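About us

Hello, and thanks for clicking this far! I'm Simone, and together with Aliki Tsolakis I run Distley, a veg box and dry goods round that started in my front room and now has a proper door with a bell on it.

I used to sell carpets. Aliki taught maths. We met on an allotment waiting list (we were 27th and 60th, and no, I won't say who was which) and got talking about how hard it was to buy a decent cauliflower after six o'clock. One thing led to another and by the end of that summer we were dropping bags on doorsteps from the back of a very tired hatchback – mostly to friends, and then to friends of friends, and then to people whose names we had to write down.

These days we pack for over 102 households. Most of what we send out is grown within an hour's drive, apart from the lemons, olives and oil, which come through Thodoris Economou. He's Aliki's cousin and he will talk to you about olives for as long as you let him. In the hungry gap, when there's not much in the ground but leeks and kale, we lean on him quite a lot and I'm not sorry about it. Nobody wants a fourth week of kale.

You can have a small, a medium or a family box. The small one feeds two people who cook most nights. The family one is a beast, so do have a look at your fridge first! Swaps are free, up to 3 a box, and you can skip a week whenever you like as long as you tell us the day before we pack. Theano Kontogiannis answers the phone in the mornings and she's far better at dates than I am, so please ring her and not me.
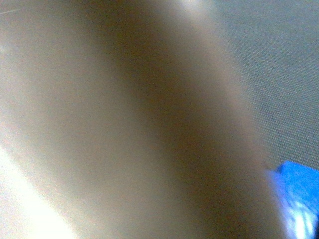
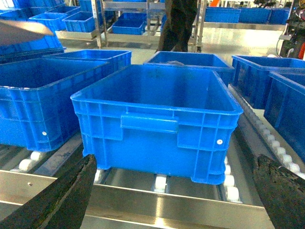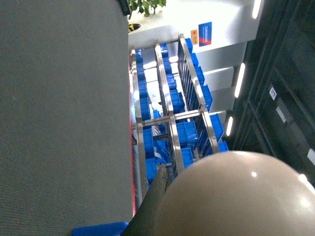
We get asked a lot about packaging, so I'll tell you how we do it. Potatoes, carrots and onions go in with nothing round them, salad goes in a paper bag, and everything sits in a returnable box that you leave out for us the next time we call. The one we lend out for the family size is about as plain as the blue crate on the rollers, open at the top with a handle in the front, and people grow very fond of theirs. I've heard of one being used as a cat bed. Please do let us have it back in the end, cat hair and all – we charge a small deposit and you'll get it back when you leave.

Chrysanthi Chrysikopoulos writes the recipe card that goes in every box. If there's something you never know what to do with (celeriac, usually), drop her a line and she'll put it on the list for next month.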